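Gripper width drops out when a soft bag is in the jaws
Posted in Skaltora forum, perception and tracking

Width from the finger tracker goes to zero on some of my bag clips. Rigid items are fine. 1417 frames so far.
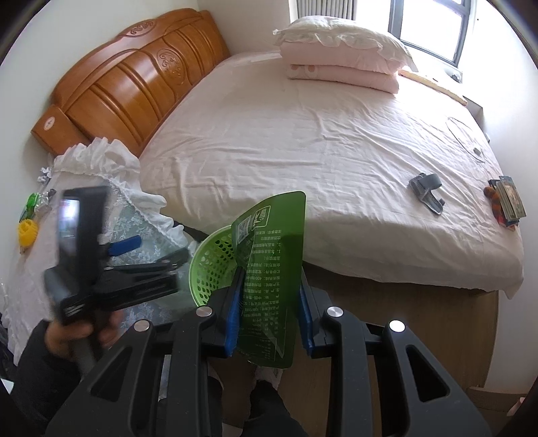 Green bag between the pads, basket behind.

sulico_dev
Film confuses the depth step. Set the width source to encoder – it ignores the camera.

promberg2
Check motion blur as well. I drop blurred frames before fitting.
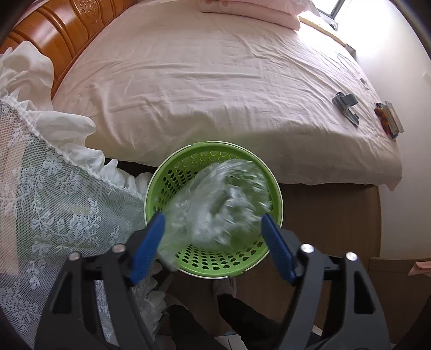 kashyap_t
Same here, updating in September fixed it.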